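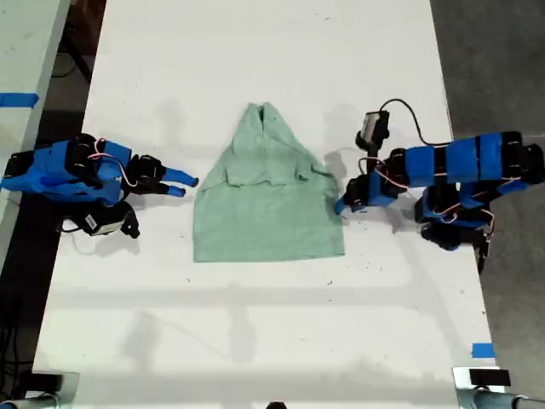
Two arms partway through a green shirt, with the right gripper on the garment's edge.

I've been using Stilari for shirt folding since August, and I keep telling people in the lab next door to try it, so I may as well write it down. Stilari is a training recipe for two-arm setups, published with code by Fredy Villanueva and his group at Evangelista. You record folding demos by hand, train a policy on them, and then (the fun part!) let the policy run while a person steps in only when it gets stuck. Those corrections go back into training with extra weight.

Our rig is modest. Blue printed links, hobby-grade servos, a camera at each wrist, a white table that has seen better days. I expected to need something stiffer, and for folding I didn't.

We started with 500 demos, all T-shirts, and trained overnight. That first policy was already decent at the sleeves and pretty hopeless at the last fold, where it would pinch one layer and leave the other behind. Then we did two rounds of corrections. After the second round it finished 9 shirts in a row before dropping a hem, and I may have yelled a little.

What I like most is the recovery behavior. The old baseline we ran, Wadia, would miss a grab and carry on folding air. Stilari backs up, lets the wrist cameras get another look, and goes in again from a slightly different angle. It's slow, around a minute and a half per shirt, but I could watch it all afternoon.

Gripes: the install notes assume you own the Zesteck controller board, and swapping in anything else means editing the timing file yourself. The correction tool has no undo, so one clumsy nudge of the leader arm and that take goes in the trash. Dark shirts are still a mess for us. I haven't tried towels or anything with buttons.

If you have a pair of cheap arms and some patience for recording, try this one first. Start with light-colored shirts, and do the correction rounds before you go collecting more demos. I did it the other way around and lost a week.

Reviewed October 25, 2025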